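Seating Adhesion Notebook, Grollulville Workshop
August, Entry 40

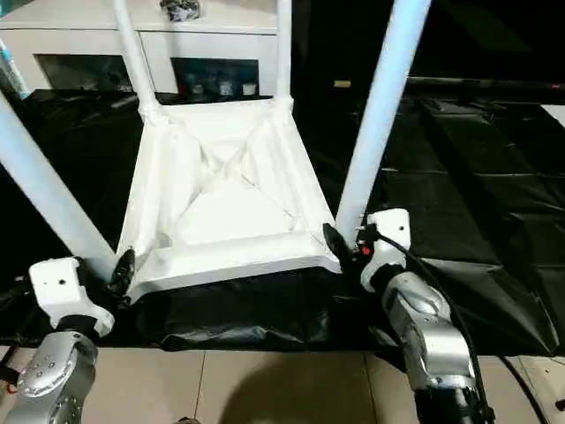
White plastic stool, inverted on black cloth, ribbed underside of seat facing up.

Subject of this entry: adhesive for felt pads on the reading room furniture at the Clurnarham branch. The branch has reported scuff marks on the refinished floor near the periodicals shelves. The felt pads supplied with the chairs detach after a short period of use, and the exposed adhesive then collects grit.

Two adhesives are under comparison. The first is the contact cement already held in stock. The second is the water-based product ordered from Abbasi on the recommendation of Emmett Doucet. Both were applied to offcuts of the same felt and pressed onto sample feet in polyethylene, beech and powder-coated steel.

Procedure. Sample feet were wiped with alcohol and left to dry. Adhesive was brushed on in a single coat. Contact cement was left open until tacky on both surfaces. The Abbasi product was closed while wet, per the label. All samples were clamped overnight at room temperature and then dragged under load across a spare section of the refinished flooring. The counter on the drag rig was read at each failure.

Results. On beech, both adhesives held to the end of the run. On steel, the contact cement held and the Abbasi product lifted at the leading edge. On polyethylene, neither result is acceptable. The better of the samples let go at 314 passes, with the adhesive remaining on the felt and the plastic left clean. Abrading the plastic with medium paper before coating has not yet been tried.

The drag rig pulls slightly to the left. Doucet shimmed the rail before the steel samples were run, but the beech samples were run before the correction. The beech figures should be repeated before they are quoted to the branch.

Felt stock is low. The remaining roll is the gray Wondovano felt, which is thicker than the brown and compresses more under the clamp. Gray and brown results are to be entered on separate sheets.

Outstanding:
Repeat beech, both adhesives, rail shimmed.
Polyethylene, abraded, both adhesives.
Ask Clurnarham which cleaning solution is used on the floor and how often.
Replace the cracked lid on the contact cement tin.

Clamps to remain on the second steel set until the morning reading at 8:30.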